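Pletberg Glaze Claims: data card

Version of November 9, 2021

What is in it

Pletberg is a table of 1,654 product listings for glazed tableware, copied by hand from the catalogs of small potteries and importers. Each row holds the words the seller used about the glaze: food safe, lead free, dishwasher safe, oven safe, crackle, reactive, and so on. Where the seller named a test or a standard, that goes in its own column. Most of the time that column is blank.

We started the table after reading one too many listings that said "100% safe" and nothing else. It is a record of what sellers say. Please don't read it as a record of what is in the glaze, and please don't build a shopping guide on it. We did no lab work and have no way to tell you which of these claims are true.

Files

listings.csv: one row per listing, 1,654 rows
claims.csv: one row per claim, joined on listing_id
sources.csv: the catalogs, with the date each was read
checked.csv: the 244 listings that a second reader went over

Columns people ask about

claim_text is the seller's wording, typos included. claim_group is ours, and you should distrust it a little. "Lead free" and "no lead added" went into separate groups, and we still argue about "lead safe," a phrase that could mean almost anything. color_inside and color_outside are filled in only when the listing gave both. We kept them apart since a liner glaze is often a different recipe from the one on the outside, and the liner is the part that touches the coffee.
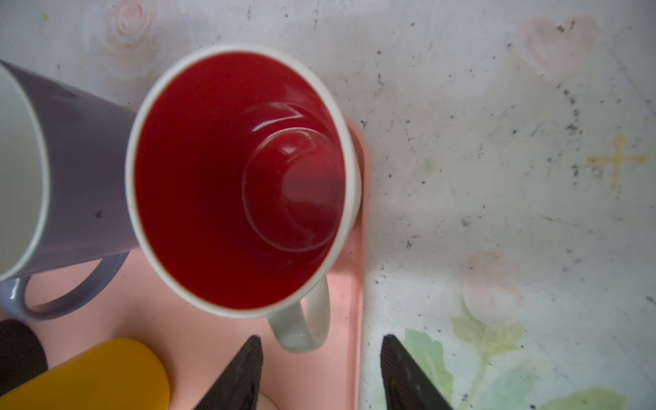

White mug with a bright red interior. In the table: color_outside = white, color_inside = red.

Red and orange interiors get a lot of attention because of the old worry about cadmium. We looked at whether sellers of red-lined ware make more safety claims than sellers of white-lined ware. There may be a small difference. There are also far fewer red rows, several come from the same importer, and that importer pastes one paragraph under everything it sells. Take that paragraph out and we would not bet on what is left.

How the second reading went

The second reader worked without seeing the first reader's groups. Agreement was good on dishwasher and microwave claims and poor on anything with the word "natural" in it. We have left both readings in checked.csv. An agreement score would look tidy here, but the sample leaned toward long listings and the score would flatter us.

Known problems

Catalogs from Zitgate repeat the same item under different names. We merged the ones we spotted.

The Bodnár pages were read in October, and the shop rewrote its care notes soon after. Our rows have the old wording.

Sets are counted as one listing, so a set of 12 bowls weighs the same as a single cup.

Listings in other languages were skipped, apart from 5 that had an English summary. Those are marked translated = yes and should probably be dropped for any work on wording.

Price was collected early on and then given up. The column is still there. Ignore it.

Relation to Hundolik

Hundolik is the older table, and some of its rows were carried over. It has been passed around as a list of "tested" ware. It was never that. The column called tested in Hundolik meant that the seller used the word "tested," and whoever named it that way did later readers no favors. In Pletberg the same column is named says_tested. If you are merging the two, rename it on the Hundolik side first.

Reuse

Free to copy and change. Keep sources.csv with the rest, and say which version you used. Corrections are welcome if they come with a copy of the catalog page; "I own this one and it's fine" is not something we can enter.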